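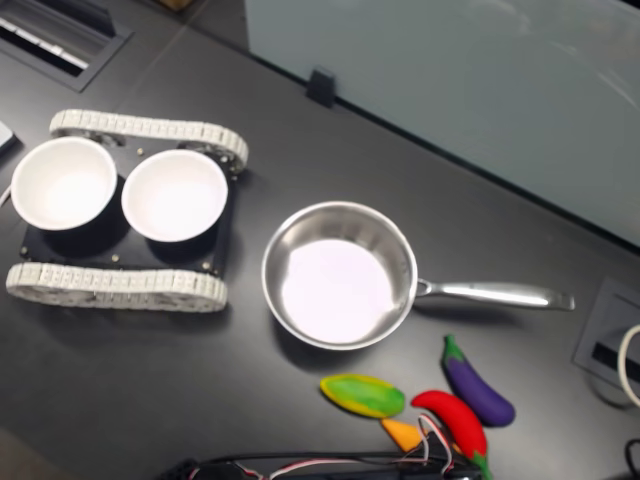 Okay, week 3, and we're on opening chapters in fantasy! Your first 3000 words have one job, getting me to want the next page, and most drafts I read spend them on the history of the kingdom. Start small instead. Give me things I can put my hands on, like the steel saucepan and the bright toy vegetables on that gray tabletop, and let the empire wait its turn.

August
Wenjie Lu

My own bad example is Andeo, the heroine of my Natside books. In draft one she didn't speak until page seven (seven!) and by then I'd named almost 70 gods. My poor first readers. In the version I published she's burning soup when the tax riders come up the lane, and you learn who rules Natside from how fast she hides the salt. 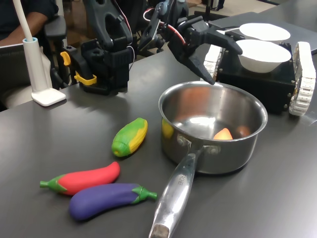
Steel saucepan, CHEF on the handle, with toy corn beside it.

So, when you revise, go through with a highlighter and mark every line that explains the world. Can a character use it, break it, owe it or be scared of it? Keep it. If it just sits there, cut it and paste it into a separate file.

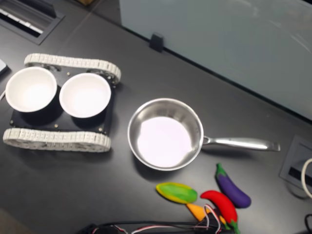 That file is gold later on, by the way. Half of my second book came out of it, including the whole Wetier river war.

Made-up names next. Read yours out loud, twice, at normal speed.
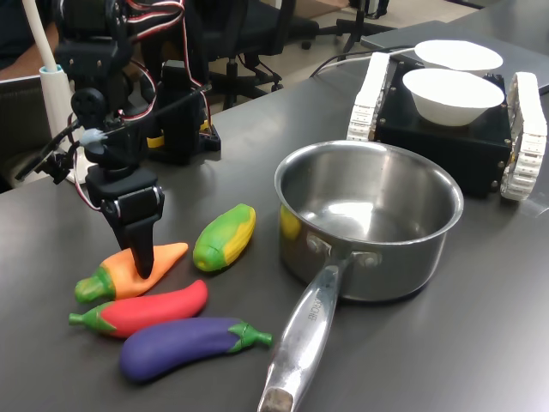 If you stumble, your reader will too, and they'll start skipping. Two names that begin with the same letter in one chapter is asking for trouble.

For Saturday: bring your first page, printed, double spaced.

Related notes
Magic systems on a budget
Writing the villain's followers
Blurbs that sell book one

Contact Wenjie Lu | © Wenjie Lu | Back to top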